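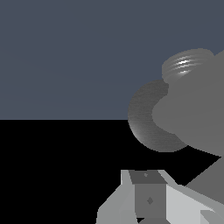
Siiri wanted to know last month whether the simulated arm would ever meet the real one, and I keep coming back to that. I think it will, in July! The model now has all its joints and the gripper base (still plain gray, no props on the floor yet), and I've spent 195 of the grant so far, mostly on bearings from Brekau. The Welville workshop gave me bench space until 10 pm, so evenings are sorted. Next up are the 2 wrist motors, then wiring. I'd love roughly 28 more hours on the bench before you visit, if that suits you.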